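Pliso Opens a Home Sewing Pattern Library With 80 Designs, All Free to Borrow

COSTE – Pliso, the neighborhood sewing studio on the second floor of the old Letia Building, is opening a lending library for sewing patterns in May, and anyone who lives in or near Coste is welcome to use it. The library starts out with 80 dress, skirt, blouse and pajama patterns, every one of them traced onto sturdy paper, checked against its instructions and packed in a labeled envelope with its own notes card. Borrowing is free. You don't need to take a class at Pliso, you don't need to own a sewing machine, and you don't need to know what a grainline is (although you will by the time you've cut out your first skirt!).

The idea has been on the studio wish list for years. Sewing patterns are lovely things to own, but they are often used once, folded badly and pushed back into an envelope that never quite closes again. Meanwhile someone three streets over is looking for exactly that size in exactly that style. When a retired dressmaker's collection of 307 patterns came to the studio last fall, it seemed like the right moment to stop wishing and start tracing.

Going through the collection took most of the winter. Some envelopes held two patterns, some held half of one, and one very fat envelope turned out to be full of magazine recipes for plum cake, which the studio has kept and fully intends to bake. Each pattern was unfolded, pressed with a cool iron and compared with its instruction sheet. The ones with every piece present were set aside for tracing. The rest will join the library in batches as missing collars, cuffs and facings are redrafted, and the next group is expected before the end of summer.

Why start with dresses and skirts? Mostly because people asked for them. Pliso put a suggestion box by the front door, and the slips that came back were full of swing skirts, shirt dresses, wrap dresses and summer dresses with real pockets. Pockets came up so often that the studio drafted its own pocket piece, sized for a phone and a set of keys, and a copy has been tucked into every skirt envelope in the library. It fits into any side seam, and it takes a quarter yard of lining fabric or whatever you have left over.

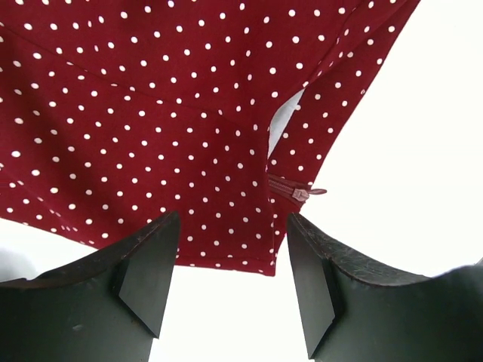
Prints were another favorite topic. Plenty of new sewers fall in love with a print and then worry about matching it at the seams, so the notes cards say plainly how each design behaves. Small, evenly scattered prints are friendly to beginners. Wide stripes and plaids need extra fabric and a bit more patience at the cutting table. On bias-cut skirts, where the panels are turned at an angle, a regular print will meet at a slant along the seams, and the card tells you how to lay out your pieces if you want those slants to mirror each other. Some sewers love that look and some would rather let the print wander, and both make beautiful clothes.

The notes cards may be the best part of the whole project. Each one gives the finished measurements at bust, waist and hip, a fabric suggestion in ordinary language ("cotton that feels like a good bedsheet"), and the steps where people tend to slow down. There is also plenty of blank space on the back. Borrowers are invited to write down what they used, what they changed and how it went, so the next person to take that envelope home gets the benefit. The test borrowers who tried out the system over the winter have filled several cards already. One warns that the sleeves on a certain blouse run long. Another simply reads, "Made it twice, making it again."

How borrowing works

Come by the studio during open hours, pick an envelope and sign it out at the front desk. Patterns go home for four weeks and can be renewed once if nobody else is waiting. Each borrower may have two out at a time. Please trace the size you need onto your own paper and leave the library copy uncut. If you don't have tracing paper at home, there is a roll at the studio, along with a long table, weights, rulers and good light, and you can do your tracing right there before heading home.

Sizes are grouped by body measurement, with a tape measure on a hook next to the shelves and a private corner with a curtain for anyone who'd like to measure before choosing. Most of the older patterns were printed in a narrow range of sizes, so the studio has been grading the most requested ones up and down. A good share of the opening collection is already available in the wider range, and requests for the others go straight onto the grading list.

The shelves themselves were built by Gumum, the woodworking shop on the ground floor of the Letia Building, from lumber left over after the building's stair repairs. They are deep enough to keep the envelopes standing upright and low enough to browse from a chair. Gumum also made a slanted reading ledge that runs along the window, so you can open out an instruction sheet and look it over before you decide.

Opening day

The library opens on a Saturday at 10 a.m. and stays open until 4 p.m., with coffee and (yes) plum cake on the landing. There will be short drop-in demonstrations all day at the long table: tracing a pattern, reading the markings, adding a side-seam pocket, and shortening a bodice without losing the shape of it. No sign-up is needed. Stay for one or stay for all of them.

A fabric swap will be going on in the back room at the same time. Bring clean pieces of a yard or more, folded, with the length and the fiber written on a slip of paper if you know it. "No idea, found in closet" is a perfectly acceptable label. Take home as much as you bring, and if you have nothing to bring, there will be a starter table with pieces donated by studio regulars. Buttons and zippers are welcome too, and so is elastic as long as it still has some stretch left in it.

Children are welcome with an adult, and there will be a button-sorting table and felt for hand sewing. The building has an elevator at the rear entrance on the courtyard side, and the door will be propped open for the day.

More to come

After opening day, the pattern library will keep the same hours as the studio: Tuesday through Friday afternoons, with one late evening each week for people who work during the day. A searchable list of everything on the shelves is being put together for the Pliso website, with line drawings of front and back views, and it should be ready by early summer. Until then, a printed list hangs inside the front door and extra copies are available at the desk.

Pliso is also happy to take in patterns that need a new home. Any age, any size range and any condition will be considered, including patterns with pieces missing, and menswear and children's patterns are especially wanted for the next batch. Please drop them off during open hours and include any notes or scraps you have kept with them. Handwritten changes in the margins are a treat to find, and the studio copies them onto the new cards whenever they can be read.

About Pliso

Pliso is a shared sewing studio in Coste offering machine time, beginner and intermediate classes, and weekly mending evenings. The studio has seven sewing machines, two sergers, a cutting room and an industrial iron that everyone eventually becomes very attached to.

Press contact: Pliso studio desk, second floor, Letia Building, Coste. Members of the press are welcome to visit during setup on the Friday afternoon before the opening.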